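Home | Course Units | Readings | Staff | Contact

Unit 9: Storing and Issuing Small Tools in a Shared Workshop

Last updated: July

Handout prepared by Rosaura Salazar and Ulises Ticona for students in the Workshop Operations certificate, Ayala campus.

1. Purpose of the unit

This unit covers the handling of small tools and parts from the time they are received to the time they are retired. Students who completed Unit 2 will already know the rules for fixed equipment. Small items are governed by a separate set of rules. They move between benches, they are borrowed for short periods, and they are often replaced before anyone records the loss.

Students should read this handout before the first practical session and bring a copy to the tool room.

2. Terms used

A "controlled item" is any tool that must be signed out by name. An "open item" may be taken from the rack and returned the same day without a signature. A "consumable" is issued once and is not expected back. The class of an item is set by the tool room supervisor and may be changed only at the start of a term.

Students often assume that class depends on price. It depends on how hard the item is to replace and on whether work would stop without it. A low-cost gauge that takes weeks to order may be controlled, while a more expensive hand lamp may be open.

3. Receiving

New stock is checked against the order sheet at the receiving counter. The clerk confirms the item, the quantity and the condition, and then signs the sheet. Items that do not match the order are placed on the hold shelf with a yellow tag. They may not be issued, even when a bench is waiting for them.

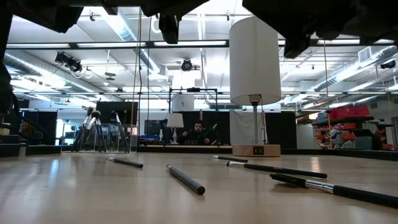

Once the sheet is signed, each item receives a location code. The code gives the aisle, the rack and the bin, in that order. Codes must be written in full on the stock card. Shortened codes caused most of the errors found in last year's review at the Plilel annex, where 71 of the 92 cards examined had at least one part of the code missing.

4. Issue and return

Controlled items are issued between 8:00 a.m. and 4:30 p.m. The borrower writes the item code, the bench number and the time. The clerk initials the entry. On return, the clerk inspects the item in the presence of the borrower and closes the entry. An entry left open overnight is reported to the supervisor the next morning.

Damage must be reported at the time of return. A student who reports damage promptly will not lose borrowing rights on that ground alone.

5. Periodic counts

Each rack is counted twice a term by two people who work separately and compare their totals afterward. Where the totals differ, both counts are repeated. The stock card is not to be consulted until the two totals agree. Gilberto Zapata will demonstrate the procedure in the second practical session.

6. Reading and assignment

Read Zenden, chapters 2 and 3, with attention to the section on location codes. Then prepare a one-page stock card for a rack of your choice in the training store. Submit the card to Fredy Bermúdez at the tool room counter before the second practical session. Cards without a full location code will be returned for correction.

Shares: 9 | Comments: 2

Previous unit | Next unit | Back to top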